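The Great Bed Sort
Thursday, April 16, 2026

There is a particular kind of Saturday job I will put off for months and then enjoy so much I forget to have lunch. Mine is the toiletries. All of them, from every drawer and handbag and the shelf behind the bathroom door, carried into the bedroom in armfuls and tipped out on the bed.

I do it on the bed because I have tried everywhere else. The bathroom floor is cold and the kitchen table gets reclaimed by somebody wanting toast. A bed is the right height to stand at, it's soft if you drop glass, and you can't go to sleep until you've finished, so you finish! I push the good quilt back toward the wall, leave a blanket over the near half, and start.

My flat in Lambert has a bathroom you could cross in one step, with a mirror cabinet 29 centimetres wide. I measured it the week I moved in and thought, well, that will teach me some restraint. It did no such thing. What it taught me was that a hand cream can live in a cutlery drawer, that face masks slide down behind a radiator, and that a lip balm left in a winter coat in December will still be there when you next go looking for coins.

So, the method, such as it is. You need one clear plastic bin, big and open at the top, and I do mean clear. I spent years with woven baskets because they looked lovely on a shelf, and I never knew what was in the bottom of any of them. With a see-through bin you can look from the side and spot the bottle you want without excavating. Mine came from Pruresden, the homewares place beside the old tram depot, and I love it more than anyone should love a box. I've since bought a second for the laundry cupboard.

Anything going in the bin gets picked up, looked at properly and read. The reading is my favourite part. Cosmetics have such handsome lettering on them, curly script and gold characters and tiny emblems the size of a fingernail, and most mornings I'm half asleep and see none of it. Give a tube a minute in good light and you start to notice that somebody, somewhere, fussed over the exact red of the band near the top. Sheet packets are even better. I have kept empty ones just for the colour.

Then there's the small stuff, which is where the afternoon goes. Hair ties, for a start. A plaited one in two colours turns up on my blanket every single time and I have no memory of buying it. Slim pen-shaped things that might be eyeliner or might be a pen. The ends of packages. I used to throw these straight into the bin with everything else, and they would sift to the bottom and stay there until the next sort. Now I leave them in a heap on the blanket until the big things are settled, and they go into a tin that once held Haruser shortbread. The tin sits on top of everything. It rattles, so I know where it is.

Bottles lie down. I know this is contentious. My neighbour across the landing stands hers up in rows like a chemist's window, and they look marvellous, but she has a cabinet with doors and I have a box that gets shoved under a bed. If the cap is tight, a bottle on its side is perfectly happy, and you can read the label from above. If the cap isn't tight you'll find out, and then you'll wipe the bin, which takes a few seconds because it's plastic. Tubes go wherever there's a gap.

I kept a tally once, out of curiosity, and found 201 separate items before I started sorting. Almost half were samples. Samples are my weakness, and I've made peace with using them up instead of saving them for a trip I haven't booked. There is now a rule: 5 samples by the sink, and no new one comes out until one is empty. I'm up to the Lillari ones, a little range I picked up at the Sunday market, and the rose cleanser is so good that I've gone back for a full-sized jar. (So yes, the system for having fewer things has led to my having one more.)

What doesn't get kept goes into a bag by the door. Anything that smells odd, anything that has split, anything I've moved house with twice and never opened. Unopened things in decent shape I offer around at work, where a plate of free hand creams disappears faster than cake. I don't agonise over what each one cost. I did that the first year and it took the colour out of the whole day.

By late afternoon the light comes across the quilt and the blanket is showing its pattern again in patches. The last few things go in one by one, and I slow down at that point, quite on purpose. Then the bin goes under the bed, the tin goes on top, and I put the kettle on.

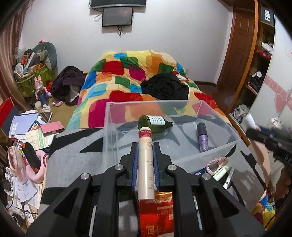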